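Household robotics is the use of machines for chores such as folding laundry, clearing tables and drawing curtains. Most systems still work slowly and need a person nearby. In one set of 212 curtain trials, the Skenditow arm finished 131 without help. Cloth is hard to handle as it changes shape when touched. 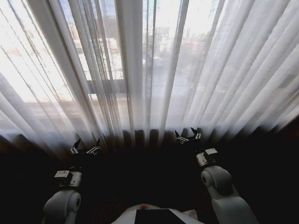 Berhe Home Robotics Group
Sheer curtains with a two-armed robot, both grippers open near the hem. Thin fabric also lets in daylight, which can confuse depth sensors.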